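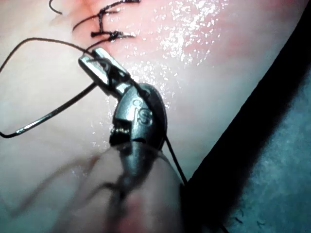 Kurkwood Suture Storage Cabinet, Series 40

The Kurkwood Series 40 is a wall-mounted or freestanding cabinet for the storage of boxed suture material in operating departments, outpatient clinics and teaching laboratories. It is supplied by Rodton Clinical Furniture and delivered fully assembled.

Each cabinet holds 40 dispenser boxes on eight sloping shelves. Boxes are loaded from the rear of the shelf and taken from the front, so that older stock is used first. Shelf dividers move without tools and accept the box widths in common use, including the wider cartons for long-length and double-needle products.

Construction

The body is powder-coated steel with welded corners. The doors are clear polycarbonate and may be hung to open left or right; please state the preference when ordering, as the hinges cannot be changed on site. All inside surfaces can be wiped down with standard hospital disinfectants. Abrasive pads should not be used on the doors.

Labeling

A label rail runs the full width of every shelf. Printed inserts are provided for material, gauge, needle type and expiration month. Departments that use their own bar code labels may order the Takagi rail — a deeper profile with a removable clear cover — at no added charge.

Specifications

Model: K40-W (wall), K40-F (freestanding)
Shelves: 8
Capacity: 40 boxes
Depth: 357 mm
Maximum load, wall model: 60 kg
Finish: white or light gray
Lock: keyed, two keys supplied

Installation

The wall model must be fixed to solid masonry or to a reinforced partition. Fixings are not included. The freestanding model has four leveling feet and may be fitted with the Ekitz caster set, sold separately. Casters must be locked while shelves are being loaded.

Ordering and Service

Orders are accepted from hospitals, clinics and accredited training centers. Replacement doors, dividers and keys are kept in stock. Closed for inventory during the first half of August; parts orders received in that period are shipped on reopening.

Product inquiries: Aoi Hayashi, Storage Systems, Rodton Clinical Furniture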